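Preparing a Summer Research Presentation
Office of Undergraduate Research, Whiteley College

Students who receive summer funding through the Coddale Fellowship are expected to present their work during the fall term. The steps on this page apply to both talks and posters.

Step 1. Confirm your format

Log in to Gernitel and open the Presentations tab. Select "Talk" or "Poster" and enter the name of your faculty mentor. Students who worked in pairs submit one form. Changes may be made until registration closes in September.

Step 2. Write the abstract

Abstracts are limited to 500 words and should be readable by a first-year student in any science major. State the question, the method, and the main result. If the analysis is still under way, say so and report what has been completed. Your mentor must approve the text in Gernitel before it is sent to the Office.
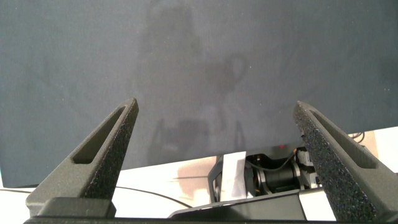
Abstracts returned for revision are due back within one week. The most frequent corrections concern undefined abbreviations and missing funding statements. Use the wording in your award letter for the latter.

Step 3. Prepare slides or a poster

Talks run 13 minutes, followed by questions. Plan on one slide per minute, and keep text large enough to be read from the last row of Brarholm Hall, which seats 89. Posters are printed in landscape format at a width no greater than 33 inches. Send the file as a PDF, and check figure labels at full size before you upload it.

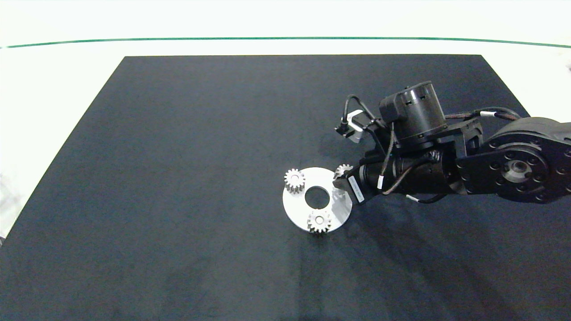

A round white plate and small gears on a black mat.

Step 4. Rehearse

Each speaker must complete one timed rehearsal with a mentor or lab group present. Rooms in Brarholm Hall may be reserved through the front desk after 4 p.m. Bring the laptop and adapter you intend to use.

Step 5. On the day

Speakers should arrive 30 minutes before their session and load slides on the podium computer. Poster presenters collect pins at the registration table and remain at their boards for the full hour. Posters left after the session are held at the Office until the end of the term.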